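Home | Essays | Tooling | Archive | About | Contact

Stop Scoring the Grasp by Itself

By Pauline Lockwood
Sat 26 September
6 comments | 94 shares

The most quoted number from any manipulation stack is its grasp success rate. I maintain the evaluation harness for Grurnska, a planner for two-armed robots, and I think that number should be removed from the first page of every report we write. It measures one component under conditions that the other components never get.

Our kitchen task set has 194 scenarios, all run in simulation. Most of them are dull by design: a table, a few dishes, one small target. The dull ones are where the planner and the controller disagree most often. A cluttered shelf forces the planner to be careful. An open table lets it return any of a large family of valid paths, and the controller inherits whichever one came out first.

Consider a small yellow target on a blue dish, with the right hand closing in over it and the left hand holding nothing.

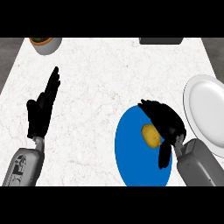

Why does an idle arm matter to a grasp planner? It takes up space that the working arm may need, and it has to be represented in the collision model on every cycle even when it has no task of its own.

In the version we shipped in April, the idle arm was treated as a static obstacle. Its pose was read once, at plan time, and then frozen. The low-level controller went on making small posture corrections to it, which the planner never saw. Component tests passed on both sides of the interface. Grasp success was fine. The full task failed in ways that looked random until we logged both joint states against one clock.

The fix was a small change to the interface. The planner now publishes the region it assumes the idle arm will stay in, and the controller must either respect that region or raise a fault. Ionescu, the trace viewer we use, draws the region next to the measured path. I would give up several of our perception metrics before I gave up that one plot.

The usual objection is cost. A full rollout is slower than a grasp test, and a team that wants 1000 samples overnight will pick the cheap one. I accept the arithmetic. I do not accept the conclusion, as the cheap samples are drawn from a distribution the deployed system does not visit. The grasp tests start from a clean pregrasp pose. The real planner starts from wherever the last motion ended, and the hand may be raised well away from the plate.

Posture also changes what a path has to do. With the fingers pointing up and the forearm angled off toward the side of the counter, the planner has to solve a reorientation as well as an approach, and our old benchmark gave no credit for solving it and no penalty for solving it badly.
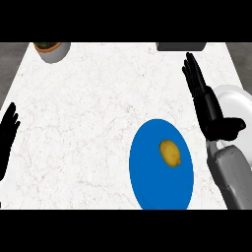

What I would report

Task completion comes first, over the whole scenario set, with the start pose sampled from logged end poses. Replan count comes second, split by which component asked for the replan. Grasp success can go in an appendix, next to the pregrasp distribution it was measured on.

Gotholm, our scheduler, already stores everything needed for this. The Tenalwood branch adds the start pose sampler and is waiting on review – the open question is whether faulted runs should be resampled or counted as failures. I would count them.

6 comments | Share | Older essays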